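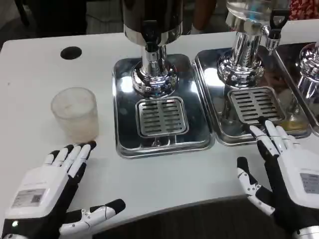 How far ahead can you fill a drinks dispenser for a party? The night before is fine for squash or cordial, but leave fizzy drinks, ice and cut fruit until guests are nearly due.

We've done the drinks table at Brondidside for a few years now, so a thread on what works.

Three dispensers in a row on a white table, each on its own steel drip tray. The trays matter more than you'd think. Taps drip, and orange squash on a pale surface gets everywhere.

Cups go to the left of the trays. People seem to start from that side, and it keeps the queue moving one way.

We use the frosted plastic ones. They're sold as single use but they wash up well enough by hand. Bought 600 from Jotlow in January and there are 479 left.

Pour 40 ml of cordial first if you're mixing by the cup, then water. For a full tank, follow the bottle and make it slightly strong if ice is going in.

Check the taps before you fill anything. Run a jug of plain water through each one over the sink. A worn washer is a five-minute job when the tank is empty and a horrible one when it's full.

Pulp blocks taps. Strain fruit juice through a sieve, or buy smooth.

Cleaning — warm water and washing-up liquid, then rinse until there are no bubbles. Take the tap apart if yours allows it. Dry the chrome with a tea towel or it spots.

Someone asked about labels. We write the flavour on card and stand it behind the tray. Sticky ones left marks on the tanks.

Next one is the Negussie lunch. Apple, blackcurrant and plain water.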